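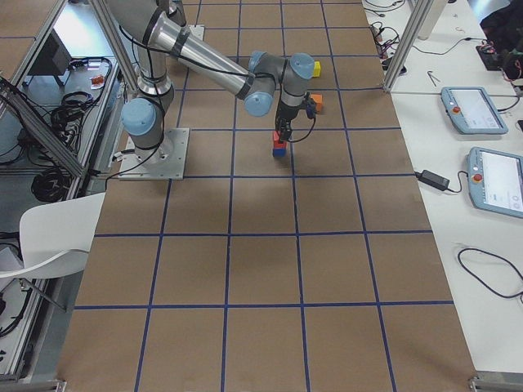
Robot arm with a black gripper over the taped work table.

Guvuvis: workplace form definitions for testing form builders

Guvuvis is a collection of 2272 form definitions, the kind that run inside ordinary companies: leave requests, equipment loans, visitor sign-in, expense claims, supplier onboarding, new starter checklists, lunch orders. Every form comes with its fields, its validation rules, its branching logic and the notices it sends out. There are no responses in here at all, only the forms themselves.

We put it together at Cellach while writing an importer, and it has been so useful to us that we wanted other people to have it. If you are building anything that reads, renders, converts or checks forms, we think you'll have a great time with it. Office forms are wonderfully odd. People build them in a hurry, patch them for years, and leave traces of every rule change their company ever made. A made-up test form with a name field and an email field will never teach your parser what a real travel request can do to it.

Latest release: July 11, 2025

What you get

Two files. forms.jsonl has one form per line. notices.jsonl has the email and chat templates that forms send when they are submitted, approved or turned down. The files are joined on form_id. We tried a folder-per-form layout in the first version and it was miserable to work with, so please don't ask for it back!

Text is UTF-8 throughout and line endings are Unix style. Nothing is compressed inside the archive beyond the archive itself.

Fields in forms.jsonl

form_id: a short string, stable between releases. If a form is withdrawn its ID is never reused.

title: as written by the form's owner, including the ones that say "Copy of Copy of" at the front. We left those alone on purpose. They are in the wild and your software will meet them.

purpose: our label, chosen from the list in purposes.txt. One per form.

origin: either "follcombe" or "ogilvie". See the section on sources.

sections: an ordered list. Each section has a heading, an optional blurb and a list of items.

items: each item has a type, a label, help text, a required flag, choices where they apply, and a rules block.

rules: validation and visibility, kept in a small neutral syntax that we describe in RULES.txt. The original vendor expression is kept next to it under raw_rule, so you can check our translation or ignore it.

revision_of: the form_id of an earlier version, when we know it. Lots of forms have none. The chains that do exist are some of the best material in the set – you can watch a simple parking form pick up an electric charger question, then a question about which kind of charger, then a warning in capitals about the charger.

locale: the language tag of the labels. Nearly everything is US or British English. A handful of forms mix languages inside one section and those are tagged "mul".

Labels longer than 80 characters are kept whole. Our viewer wraps them at 80 for display, and that wrapping is never written back to the data. If your copy has hard line breaks inside a label, the form's owner typed them.

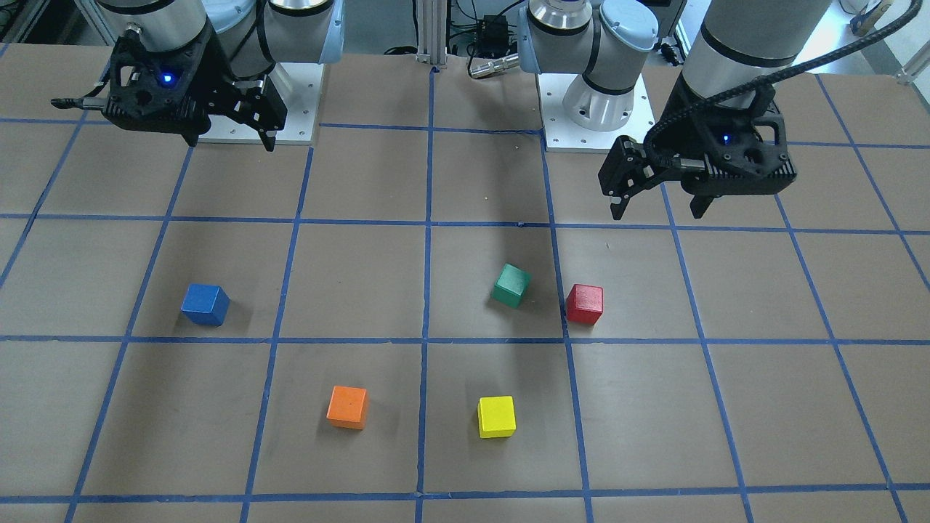
Item types

We map everything onto a small set of types: short_text, long_text, number, date, time, single_choice, multi_choice, rating, file, signature, lookup and static. The last one covers instructions, pictures and dividers, anything that sits on the form without asking for a value.

Lookup deserves a word. It is an item whose choices come from somewhere else, such as a staff directory or a list of rooms. We can't ship the directory, so the choices list is empty and lookup_kind tells you what sort of thing would have filled it. A renderer that assumes every choice item has at least one choice will fall over right away. Ours did, and it was a very good day for our bug tracker.

Likert grids are split into one single_choice item per row, with a shared grid_id. If you'd like them back as grids, tools/regrid does it and keeps the row order.

Sources

The forms come from two places. The Follcombe half was exported from the internal portal of a property services company that was moving to a new system and was happy to let the old forms live on. These are mostly older, mostly long, and heavy on branching. The Ogilvie half came out of a hosted form builder whose customers could opt in to sharing templates. They tend to be shorter and cleaner, with a lot more rating items and a lot more cheerful help text. "Half" is loose here, by the way. The split isn't even, and you should count by origin before you balance anything.

Both sources agreed to redistribution under the license below. We collected nothing by scraping.

Cleaning

We removed names of people, phone numbers, street addresses, internal links and account codes from labels, help text and notices. Each was swapped for a typed placeholder in double square braces, such as a PERSON or ROOM token with a number after it. The same value gets the same token within a form, so a rule that compares two fields still makes sense after cleaning. Tokens don't carry over from one form to the next.

The first pass was automatic. After that, every notice template was read by a human being, and so was every form in the "health" and "grievance" purposes. If you spot something we missed, write to the address in CONTACT.txt and leave it out of the public tracker, please. We'll pull the form and cut a new release.

We dropped forms with no items, forms that were exact copies of another in every respect, and forms whose export was damaged. We did not fix spelling. We did not repair rules that point at fields which no longer exist; there are quite a few of those, flagged with dangling: true, and they are excellent for testing error messages.

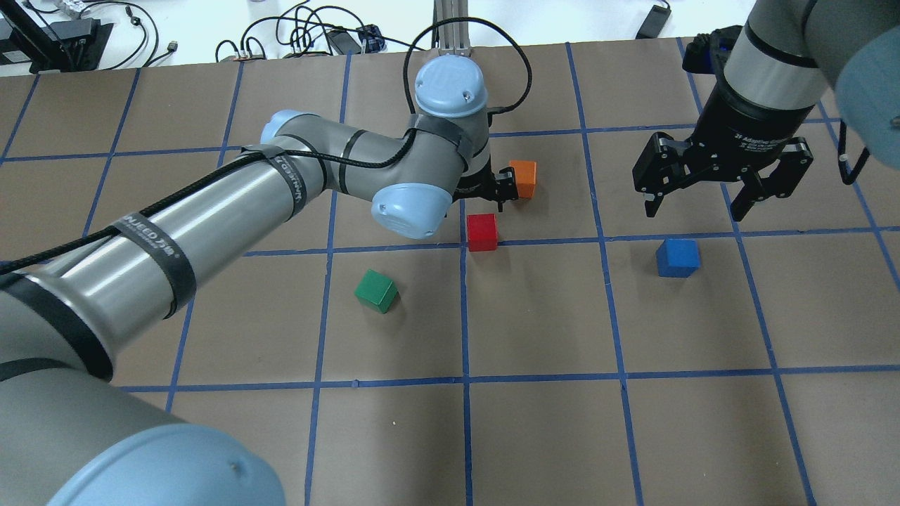
Getting started

Unpack the archive and run tools/check from the top folder. It reads both files, confirms that every join works and prints a summary by purpose and origin. It needs Python and nothing beyond the standard library.

Then try tools/peek with a form ID. It prints the form as indented text, rules included, and it is by far the nicest way to get a feel for the data. Pick any of the equipment loan forms first. Scroll slowly.

If you want a small set to develop against, sample100.jsonl has 100 forms chosen to touch every item type and every rule operator at least once. It is tiny, loads in a blink, and lives happily in a test folder. Don't report benchmark results on it, though. It was picked for variety and looks nothing like the full set in its proportions.

Suggested tasks

Import and export. Read a form into your own model, write it back in our syntax, and compare. tools/compare ignores key order and whitespace and shows you the rest.

Rule translation. Go from raw_rule to the neutral rules block, or the other way. We have been surprised by how many different ways there are to say "show this if the box above is ticked".

Purpose labeling. Guess the purpose from the items with the title hidden. It is harder than it sounds for anything in the "request, general" group.

Accessibility checks. Missing labels, help text used as a label, choices told apart by color alone. Every one of these turns up.

Revision summaries. Given two versions of a form, write a change note a coworker could read. We'd love to see more people try this one!

Splits

There is a suggested split in splits.txt. Forms in the same revision chain always land on the same side, and so do forms that share a long run of identical items. Please use it if you publish numbers. A plain random split puts near-twins in both training and test, and the scores come out far too rosy.

Known gaps

Payment forms are almost absent. Public-facing surveys are rare, so this is a poor choice for work on market research questionnaires. Conditional notices (send this only if the amount is over the limit) are recorded for Follcombe and missing for Ogilvie, where the export didn't include them. Time zones on date items were guessed from locale in the Ogilvie forms and should be treated as guesses.

Purpose labels were given by one reader each, with a second reader only where the first was unsure. We'd put the "facilities" and "equipment" border at the top of any list of places to disagree with us.

License

Forms and notices are released under CC BY 4.0. The scripts in tools are under the MIT license. Credit as "Guvuvis form definitions, Cellach" is fine, with a link to wherever you got it.

Contributing

New forms are very welcome, especially in languages other than English. Export them in whatever your builder produces, run tools/scrub, look the result over yourself, and open a request with the output attached. Tell us that you have permission to share it. We also take corrections to purpose labels, fixes to the rule translator, and adapters for form builders we've never heard of.

Coming up

The next release is planned for September. It will add repeating sections (the "add another passenger" kind), which are currently flattened, and a column for when a form was last edited where the source kept that. Existing IDs will stay as they are. The rules syntax will gain one operator, for comparing a date with today, and files written for the current version will still load.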